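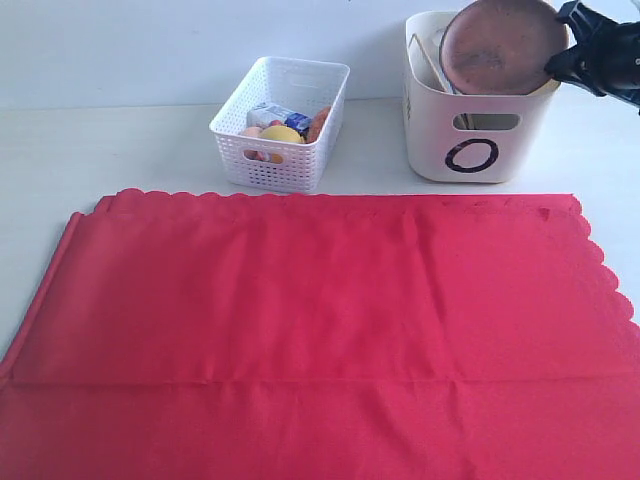
Siebe Meijer replied that the hire agreement ought to be read before anything else was decided, as most halls in the Jeltthorpe area charge separately for table linen and few of them mention it on the booking form.

The original enquiry and the remaining answers are set out in full.

Table linen for a hall booking — hire, buy or borrow?
Section: Events and Venues
Posted by Floor Willems, May 5, 2019

I am responsible for arranging an anniversary lunch for our choral society at the Prestberg Rooms. We expect 106 guests. The hall supplies tables and chairs but the cloths are charged as an extra, and the charge is payable whether or not every cloth is used. I should be grateful for advice on the following matters.

Is it generally cheaper to hire cloths from the venue or to purchase them outright? The society holds one lunch and one supper each year, so anything we bought would be used again.

If we were to purchase, is cotton or polyester to be preferred? Some of our members feel strongly about cotton. I do not, but I would be the person ironing it.

Lastly, who is normally liable for stains on hired cloths? The agreement refers to "fair use" and does not say what is meant by it.

Answer from Siebe Meijer
Marked as helpful by the person who asked

Further to my first remark, the phrase "fair use" has no fixed meaning and you should ask the venue to put its own meaning in writing. In my experience food and drink marks are accepted as part of normal hire, while candle wax, burns, ink and tears are charged at the full cost of replacement. Wax is the usual cause of dispute. If candles are to be placed on the tables, please raise the matter before the deposit is paid.

On the question of cost, obtain the hire price per cloth and multiply it by the number of occasions over which you would expect a bought cloth to last. For a society meeting twice a year the purchase will normally be the better course, provided that laundering is included in the comparison. Many people leave it out. A commercial laundry will quote per piece and will usually require notice for large quantities.

You should also establish the dimensions of the tables. The Prestberg Rooms had two sizes of table when I last made a booking, and the longer ones were not suited to a standard cloth. I cannot say whether this remains the case. Request the measurements in centimetres and allow for a drop on each side.

Answer from Shinji Amano

Polyester. It dries overnight and needs very little ironing if it is folded promptly. Cotton is pleasanter to the touch and takes a hot wash better, but it shrinks, and a cloth that fitted in March may not fit by the following year. We bought 40 from Clullari in a mixed cotton and polyester fabric and have no complaints. Wash at the temperature on the label and do not use fabric softener on napkins — they cease to absorb anything.

For red wine, blot the mark, rinse from the reverse with cold water and leave the cloth to soak before washing. Do not put it through the dryer until the mark has gone, as heat will fix it. Dark or strongly coloured cloths should be washed apart from white ones for at least the first few washes.

Answer from Frans Van Damme

Use paper. A roll of 100 metres is inexpensive and can be recycled if it is clean.

Comment from Floor Willems

I am obliged to all who have replied. The venue has confirmed that wax is chargeable and that ordinary food marks are not. We shall be buying, and I have asked Andrade for a quotation as well as Clullari. Mr Van Damme's suggestion was put to the members and was not adopted.

Comment from Marloes Van Leeuwen

May I ask whether the table measurements were the same throughout? We have the Prestberg Rooms booked for the autumn and have received two different answers.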